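Notes from the sandwich paper week

18 January 2025

I said in November that I would write up how the table clearing set was going, and then I didn't, so this covers more ground than it should. If you only care about the numbers, we are at 441 kept episodes out of a planned 800. The rest of this post is about where the others went and what I would change.

The task sounds like nothing. There are a few things on a table after lunch, and the arms have to sort out the trash from the dishes. Dishes get moved to one side. Trash goes in a bowl. I drive the arms by hand, the system records what the arms did and what the cameras saw, and later a model is trained to do the same thing from the cameras alone. Saoirse Fahy runs the training. I do most of the driving, and Estrella Cuevas goes through the recordings afterward and throws out the bad ones. She throws out more than I would.

We started with clean props. Foam blocks, plastic fruit, a folded napkin. The first model did fine on those and fell apart as soon as we gave it real trash, so this month we switched to food wrappers. Sandwich paper is the hardest thing we have tried. It has no fixed shape, it springs back when you let go of it, and if you pick it up by one layer the rest of it unfolds under you.
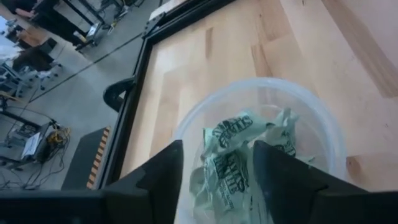 Wrist view, sandwich paper in the bowl.

The bowl is clear plastic, and I went back and forth on that. A solid color would be easier for the cameras to pick out against the wood. Saoirse wanted the clear one kept in because people own clear bowls, and a model that has only seen an easy bowl will want an easy bowl. I lost that argument and I now think she was right, although my success rate as a driver went down for a couple of days while I got used to judging the rim from the wrist camera.

Some things I have settled on for paper:

Go in with the fingers wide and come down over the whole wad. Pinching at a corner works for me maybe half the time and teaches a bad habit.

Close slowly. Fast closing pushes the paper out ahead of the fingers.

Lift straight up before moving sideways. If I drag, the paper catches on the table and opens up.

Let go low, inside the rim. Dropping from higher up looks fine until the paper bounces out, and then the whole episode is gone.

Estrella has a short list of reasons for rejecting an episode. The most common one is hesitation. If I stop halfway to think, the model learns that stopping halfway is part of the job. I didn't believe this was a big deal until she played me a rollout of the November model on Kendero, our evaluation setup, where the arm reached for a wrapper, waited in the air in exactly my style, and then carried on. Since then I plan the whole thing before I press record. If I get stuck anyway, I end the episode myself and start over.

The second most common reason is that I reset the table too neatly. Left to myself I put things in the same places every time. So Flidico, the little script Saoirse wrote, now prints a layout before each episode and I have to follow it. It tells me which items to use, which zone each one goes in, and where to park the arms before starting. The parked positions looked silly to me at first, with one arm reaching out past the table for no purpose. But the arms do end up in odd places in real use, and the model needs to see how to get back from them.

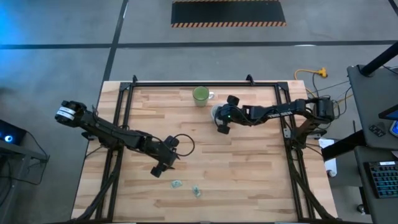
Mugs have their own problems. A mug with something in it has to be moved level, and the handle can be on any side, so which arm takes it depends on how it was set down. I take it with whichever arm is closer and pass on the fancy handoffs. I recorded 50 handoffs early on, and Estrella kept two of them. We may come back to those after the single-arm version works.

Small wrappers are easier than big ones but they disappear under the gripper in the overhead view right when you need to see them. The wrist cameras cover for that. When one of them dropped out for an afternoon I kept recording without noticing, and all of that work had to be deleted. There is now a check for it at startup, and I look at the feeds between episodes too.

Next up is finishing the paper episodes, then mixed tables with more dishes than trash. Saoirse wants to retrain before we reach 800 to see if the curve is flattening. I would like that too, mainly so I know how many more sandwiches I have to eat.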